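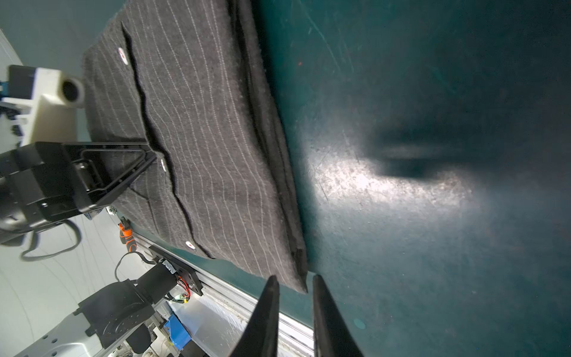
Coetzee

Makivar Folded Knits, read me first

Welcome, and thank you for opening this file before the folders (I know how tempting it is to go straight to the folders). Makivar is a collection of photographs and short written notes on folded clothing, mostly knits, put together in Nuvonthorpe over one long winter and a bit of the spring after it. It grew out of the mending and folding evenings we hold under the Cirklow name, where the same question kept coming up week after week: how do you fold a button-front so that it still looks like something you would want to wear when you take it out of the drawer again?

What is in it

There are 957 entries. I had hoped for 1,000 and got tired, and then the weather turned and people stopped bringing in their woollies. Each entry has a photograph, a line or two about the garment, and a note on how it was folded. The notes are in everyday words. If you are looking for proper textile terms you will find very few of them, and the ones you do find may well be used loosely.

The dark gray knit with the thin white pinstripes is a good one to start with if you want to get a feel for the collection. It is folded flat with the front facing up, and three small white buttons show along the placket. In the notes it is filed under "button-front, knit" and I have left it there, as people in our group call the same garment a cardigan one week and a shirt the next, and both camps feel strongly.

How the notes are written

Every note has the same fields, in the same order:

garment: the plainest name that fits
color: one or two words, as it looks in the photograph
pattern: stripe, pinstripe, check, plain, other
closure: buttons, zipper, none, can't tell
fold: flat, halved, rolled, stacked
side up: front, back, can't tell
remarks: anything else, at whatever length the writer fancied

Please do read the remarks. They are the untidiest part and also the part I am fondest of. Some are a single word and some wander off into how somebody's aunt did her sleeves, and I have not trimmed any of them apart from fixing the spelling.

"Can't tell" is a perfectly good answer and we used it a lot, especially for closures tucked under a fold. If you add entries of your own, I would much sooner have an honest "can't tell" than a guess.

Colors and stripes

Dark knits were the hardest to label. Charcoal, black and a very deep navy all drift toward each other under indoor light, and two people sitting side by side will happily disagree. Where that happened we kept the first answer and put the second in the remarks. Pinstripes are a help with folding, by the way! A fine stripe shows you straight away where the cloth is pulling, and on a soft, fuzzy knit the lines will bend a little however careful you are. We count a gentle curve as fine. Smooth the placket lengthwise with the flat of your hand and leave the rest alone.

Known gaps

Zippers are badly underrepresented, and there are hardly any children's clothes. Anything hooded was put off until later, and later never came. The "stacked" label was used in two different ways before we settled on one (layers of the same garment, folded over each other), so please treat the earlier notes with some patience.

Changes

Version 3 corrects the closure field in the knits folder and merges "thin stripe" into "pinstripe". Version 2 added the side-up field. The first version had neither, and if you still have a copy I would be glad if you replaced it.

Using it and adding to it

You are welcome to use Makivar for teaching, for your own sewing circle, or for anything else that does nobody any harm. Please mention Makivar and Cirklow somewhere people can see it. Corrections are very welcome, and so are new entries, particularly zippers. I go through whatever has come in on Wednesday evenings, usually with tea, and I answer everything in the end, though in February it can take me a while.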